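Orberg Papered Display Enclosure
Set-up Guide, Section 4: Lining the Walls and Floor
Revised 27 September 2025

4.1 Before you start

Finish the frame first (Section 3). All corner posts must be tight and square, as lining sheets cannot hide a gap at a leaning post.

The lining comes in two patterns. Avden is the floral sheet, with grey ferns and orange blossoms on white. Ruawai is the beige and brown damask. Either may be used on any surface.

You will need:
Lining sheets, unrolled and left flat overnight
Paste or double-sided tape
A soft smoothing brush
A sharp craft knife and a steel rule
A clean, dry cloth

CAUTION: Change the knife blade after every 20 cuts. A dull blade tears the printed face.

4.2 Papering the walls

1. Wipe each wall panel with the dry cloth.
2. Check the pattern direction. Damask rows must run the same way on facing walls.
3. Start at an inner corner. Let the first sheet turn the corner by a finger's width.
4. Brush from the middle towards the edges.
5. Hang the second sheet over the turned edge and trim it into the corner with the rule.
6. Leave for an hour before fitting any top trim.

Where a floral sheet meets a damask one, always hang the floral sheet first — the darker print hides the overlap better.

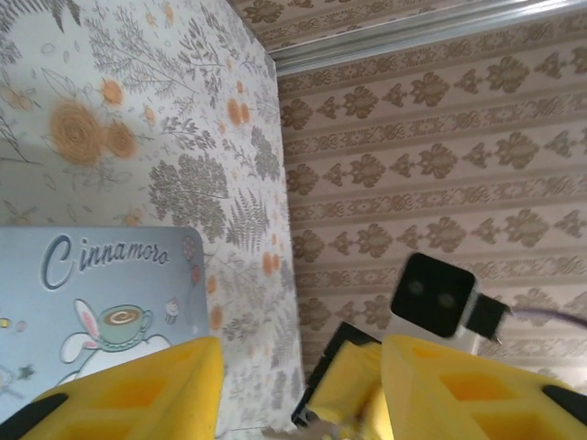
Can I mix paste and tape in the same enclosure?
Use one or the other on each sheet. Different sheets can be fixed differently, and tape is the better choice for any you expect to change.

4.3 Laying the floor

1. Sweep the base panel. Grit left under the sheet will show through as a bump.
2. Lay the floor sheet loose, printed side up, and slide it to the back wall.
3. Press it into both back corners, then trim the sides.
4. Fix the back edge first and work forward to the front rail.
5. Brush off any specks from the surface before placing books, cards or other items on it.

Note: Keep the paper clear of the slots in the vent strip below the front rail.
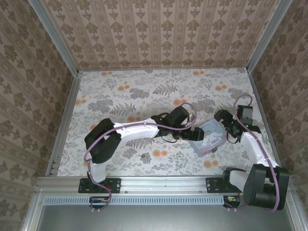
Floral floor with damask walls, seen from above.

4.4 Care and replacement

Dust the lining with a dry brush. Do not use spray cleaner on the damask sheets, as the brown print may smear.

Replacement sheets are sold singly by Hustine. Quote part 1166 for floral or 2119 for damask. Keep the offcuts — they are useful for patching worn corners.

For lighting, go to Section 5 on page 52.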